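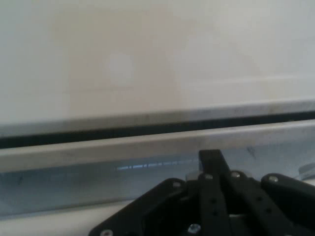
Two grey rails with the dark gap between them, and the pale blue panel underneath.

Wamcombe Rails and Panels

README, last touched 30th July

Hello! I'm Karim Soliman and I look after this folder. It's a collection of close-up pictures of rails, edges, gaps and tinted panels, with notes on how grubby each one is. I started it at Wamcombe in June when we were trying to agree on what "clean enough" meant and kept getting nowhere, mostly from using the same word for three different sorts of mark. It has grown a fair bit from there.

What's in it

There are 3,238 pictures altogether. Of those, 1,228 have full surface notes and the rest only have the part name (rail, gap, panel and so on). If you want marks and smears, stick to the noted ones or you'll be very confused by all the blanks.

Folders:

pictures - everything, in the order it came in
notes - one text file per noted picture, same name as the picture
words - the list of terms I use, with spellings
odd - things I couldn't decide on, have a rummage

The words I use

I've tried to keep these everyday. If you wouldn't say it while holding a cloth, it isn't in the list.

Smudge: a soft-edged patch on metal, lighter or darker than what's round it. The upper rail in the picture at the top has a few of these, scattered along it.

Streak: like a smudge but longer than it is wide. I used to insist on a direction as well and gave that up, life's too short.

Dusty: an even, mottled look over a whole face. The lower rail up there is the one I show people when they ask. It has darker smears on it too, so it gets both words. Please do use both! A rail can be dusty and smeared at once and plenty of them are.

Scuff: small, dark and quite sharp. There's one on the right-hand side of that same lower rail. I don't try to say whether a scuff will wipe off, as you can't tell from a picture, and I've been wrong often enough standing in front of the real thing.

Gap: the dark slot between two parts. Gaps don't get a dirt word at all. You can't see into them, so anything you wrote would be a guess. I do note if one is wider at one end, as the one at the top is towards the left.

Panel: anything see-through or partly see-through. I write "tinted" and the colour and leave it there. Plastic or glass? I can't reliably tell, so that's not a field any more (it was in the first version, sorry if you built something on it).

Shine: reflections, light spots, rows of little bright bits. The thin dashed strip of brighter blue along the panel is shine, and so is the blurry light spot on the pale surface higher up. Shine is not dirt. I've put that in the words folder as well and I'll happily put it in a third place.

How a notes file looks

part: lower rail
colour: light grey
surface: dusty, smeared
scuff: yes, right
shine: no
who: KS

Left and right always mean left and right as you look at the picture. Parts go from top to bottom. If a rail is tilted I write "tilted" and don't bother with how much.

How the noting was done

I did the first 40 on paper with a cup of tea, then typed them up in Jalum, our little form for this sort of thing. Everything afterwards went straight into Jalum. Batches stop at 2,000 lines because the form goes horribly slow past that, so the notes come in more than one export and you'll need to stick them together. The header row is repeated at the top of each, watch out for it.

Anything marked "second look" was noted twice, on different days, and where the two didn't agree I kept the later one. The earlier one is in brackets at the end of the line.

Things that are a bit wobbly

Grey is a pain. "Silvery", "light" and "plain" grey all get used and I'm not at all consistent between them. Lump them together if you can.

Cool light makes dust look worse, or at least I think it does, and I haven't corrected for it.

Small dark marks on panels are underdone in the early notes. I was looking at metal and skipped straight past them. I'm slowly going back, and the files I've redone have "panel checked" on the last line.

The Endent sheet has its own grades, A to D, and people keep asking me to match mine to it. I had a go and the result is in the odd folder. Scuffs land in B or C depending on my mood, so don't lean on it.

File names with Jääskeläinen in them sometimes come out mangled on older machines. The dots over the a's are the trouble. There's a plain copy with "jaaskelainen" spelt without them, same contents.

Using it

Help yourself for anything to do with surfaces, tidying or teaching people what to look for. Please keep this file with the pictures, and if you add words, add them to the words folder too.

Still to do: redo the panels, sort out grey, and empty the odd folder a bit. Corrections are very welcome, just leave a note in odd with your initials and the picture name.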